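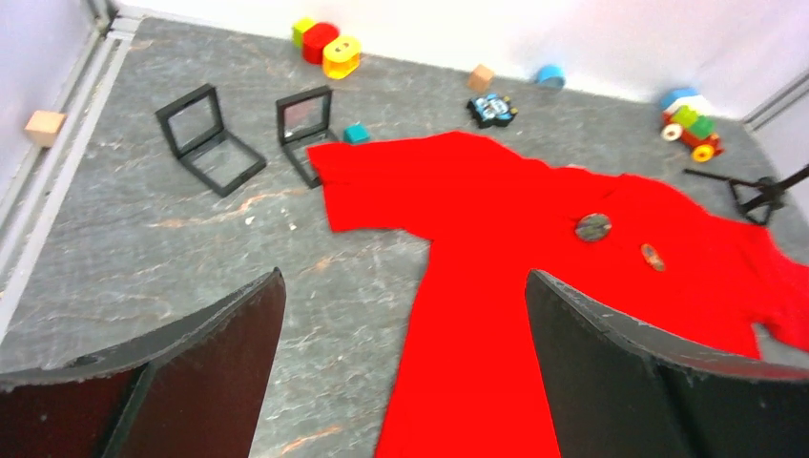 Imrie council: does the mayor still have the numbers?

gumtree_gaz
So the Stirkholm councillors have walked out of the voting bloc and Mayor Butt reckons it's business as usual. I watched the livestream last night (all of it, my tea went cold) and I don't see how she gets the budget up. She had a majority of one after the last election. Take off the two from Stirkholm and that's her majority gone, surely?

petrichor62
Depends who turns up. Cr Dalgleish has been on leave since April and he's opposition, so if he's still crook on budget night it could be a tie, and the mayor has the casting vote. Not pretty but it's legal.

gumtree_gaz
Fair point, forgot about Dalgleish. Still feels like governing by sick note.

Wendy from Clusmont
I'll stick up for Shagufta Butt here. She rang me back herself about the drain on our corner, which is more than the last bloke did in 4 years. The Stirkholm pair signed up to the same platform she did and now they're cranky because the library hours got cut at their end and not ours. Well, 600 people signed the Clusmont petition! How many signed theirs?

offramp
Wendy with respect the Stirkholm petition only ran for a fortnight and they weren't allowed to leave it on the library counter. Yours sat at the chemist all summer. I'm in Stirkholm and we've lost Saturday mornings and both late nights. My daughter did all her Year 12 study there. Of course they walked.

Wendy from Clusmont
Didn't know that about the counter. That's a bit rough, I'll give you that one. I still think they should've stayed and argued it out from the inside.

petrichor62
They tried that, it's in the minutes. Item got deferred 3 times.

kev_t
Everyone's on about the library and nobody's mentioned the Gralura depot. That's what this is about if you ask me. The mayor wants to sell it, Stirkholm wants it kept, and the budget doesn't add up unless the sale goes through. If it goes to a no-confidence motion I'd put the odds at 100 to 1 against her lasting till spring.

gumtree_gaz
Can they even move no confidence in a mayor at local level? I thought it was symbolic.

petrichor62
Symbolic for us, yeah. She's directly elected so she stays put unless the state steps in. They can pass the motion and it gets written down and that's it. What they can do is knock back the budget, and that's a much bigger headache for her.

kev_t
Stand corrected on the motion then. Not on the depot though!

offramp
Depot's a separate vote Kev, it needs a public notice period first and I haven't seen one in the paper. Happy to be shown it.

kev_t
I'll dig it out when I get home from work. Pretty sure it was in with the dog registration notices.

Wendy from Clusmont
Is the budget meeting still at 7 pm? The website has two different times on it.

petrichor62
7 according to the agenda. Get there early if you want to ask a question, you have to put your name on the sheet before it starts.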